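How to Draw the Space Between Things

If your drawings of chairs, scissors and bicycle frames come out lopsided, the trouble often starts with drawing what you know is there. You know a chair has four legs of equal length, so you draw them that way, and the chair looks wrong. Drawing the gaps first gets around this.

What you need

A soft pencil, an eraser, a ruler and a few sheets of plain paper. I use the cheap Dorka pad, 46 sheets, which takes erasing well enough. You also need something to draw that has an opening in it. A mug handle is fine for a first try.

Step 1. Set up the border

Draw a rectangle that fills most of the page. The edges of the rectangle matter, so use the ruler. If you are working from a picture, make the rectangle the same proportions as the picture. If you are working from a real object, cut a small window in a piece of card and look through it with one eye closed.

Step 2. Pick one gap

Find an opening with clear edges. It can be closed on all sides, like the hole in a mug handle, or open at one end. An open one is a little harder, so close it off with a light line across the open end. You will erase that line later.
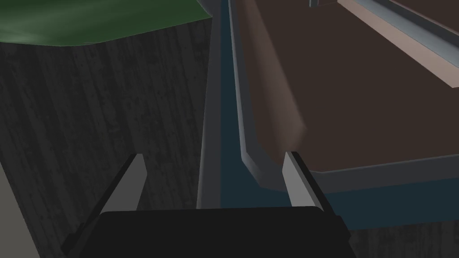
Start with the wide gap between the two tips.

Step 3. Draw the gap as a flat shape

Look at the gap as if it were a piece of cut paper. Is it wider at the top or the bottom? Which side leans more? Hold your pencil at arm's length, line it up with one side, and carry that angle down to the page. Do the same for the other side. Go lightly.

Step 4. Work outward

Now draw the spaces between the object and the border, one at a time. Check each one against the first gap. If two shapes don't meet where they should, go back to the first gap and measure it again before changing anything else -- most of my mistakes turn up there.

Step 5. Shade the gaps

Fill the spaces with an even gray and leave the object white. Stop after 8 minutes or so on your first try. A heavy layer is hard to lift off again.

Practice

Tin-yau Lai, who taught me this, had us draw the same folding chair every evening through July. By the end I had 38 drawings of it. The first ten are poor. If you get bored with one object, turn it upside down and start over with a new border.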